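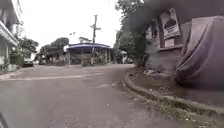

5.3 Loss of the kerb line on outdoor runs

Figure 4. Road section on the Kutthorpe route, from the robot's fixed camera. The kerb runs along the right-hand side, with grass growing over its lip in the near part.

The most serious failure in the Kutthorpe trials was a mounting of the kerb at walking speed. The robot was following the right-hand side of a paved road at a set distance of 600 mm from the kerb face. On a left-hand bend of the kind shown in Figure 4 it drifted to the right, touched the kerb with its front wheel and climbed onto the dirt strip behind it. The operator pressed the stop button on the handset. The robot was not damaged and no one was near it.

The logs show that the fault began 8 s before contact. Our kerb finder, Cindov, looks for a step in height between two fairly flat surfaces. Where the kerb face is bare and the road meets it cleanly, the step is easy to find. Where grass spills over the lip into the gutter, the height changes slowly and the step is lost. Cindov then joined the last good kerb points to a second edge further back, where the weeds ended and bare dirt began. This false edge was smooth and changed little from one reading to the next, so it was given a high score. The planner moved the robot to the right to keep its set distance from it.

Two safety checks should have caught the error. The first compares the kerb line with the edge of the paving as seen by the camera. Under a pale, overcast sky the grey kerb and the grey road differed little in brightness, and the camera check returned "no result". At that time the software treated "no result" as agreement. This was a mistake in our design and had been in the code since February. The second check is the tilt limit, which cuts drive power when the body leans too far. It was set for the older and narrower Sulemana base and was too loose for the one used here. It did not trip.

We replayed all 1185 recorded kerb segments from the route with the same software. The false edge appeared in 19 of them, all with plants over the kerb lip. In most of these the true kerb was found again before the robot had moved far enough to matter, which explains why earlier runs gave no warning.

Three changes were made before testing went on. A missing camera result now counts as a disagreement and slows the robot. A kerb line may no longer jump sideways between readings by more than the width of the wheel. The tilt limit was measured again on the present base. With these in place the replay gave no false edge that lasted long enough to change the path. The new limits have not yet been tried at the Fellitz site, where the kerbs are lower and the height step is harder to find even without plants.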